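Whitfield Robotics Club: Frequently Asked Questions

Who can join?
Any student enrolled at Whitfield, in any grade. You do not need to have taken a programming or shop class. Beginners start with the build group and can move to software later.

When and where do you meet?
We meet after school at 3:30 in the second-floor lab. Build season starts in October and runs through April. Room changes are posted on the lab door.

What does it cost?
Dues are $70 for the year. That covers your shirt, your share of parts, and the bus to the regional meet. If dues are a problem, talk to Delphine Kasprzak, the club advisor, and she will work it out with you privately.

How many students are in the club?
We have 17 members this year, split between two projects. There is no cap.

What are the two projects?
Flotik is the competition robot. It drives on a taped course and moves blocks from one zone to another. Dutach is the laundry project. The goal is a robot arm that can pick one piece of clothing out of a mixed pile and set it aside. Folding may come later — we are not there yet.

Can I work on both?
Yes, but pick one as your main project by the end of October. Competition rules require a fixed roster for Flotik.

What do Dutach members do in a normal meeting?
Most of the time goes to recording picks with the hand-held gripper. One student lays out a pile and another picks from it while the camera on the gripper records. Later the clips are sorted, and bad ones are thrown out. We have kept 1120 clips so far. The software group uses them to train the arm.

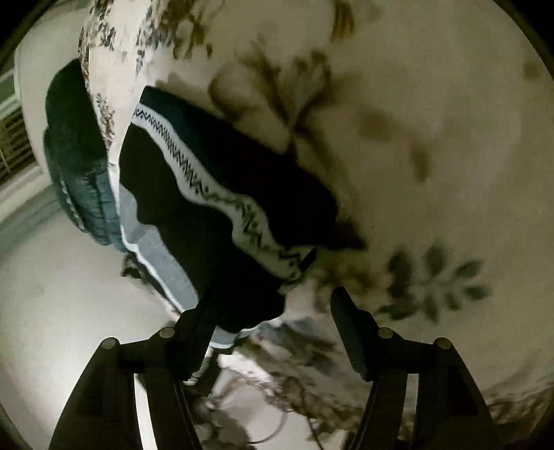

Hand-held gripper on a black knit with zigzag trim, with denim and a floral print in the same pile.

What kinds of clothes do you need?
Anything clean. Knits, denim, sweatshirts, and printed fabric are all useful. Please no socks — we have two full bins. Empty the pockets and take out any pins before you drop things off. Donated clothes are not returned.

Can I take the gripper home?
Members who have finished the Skuteck checkout sheet can sign it out overnight. Bring it back before first period, with the battery charged. Do not loosen the screws on the jaws. If something feels off, leave a note in the case and we will look at it.

Do I need my own laptop?
No. The lab has machines with everything installed. If you bring your own, ask a software member for the setup page.

Can parents visit?
Yes, after 4:30. Sign in at the front office first.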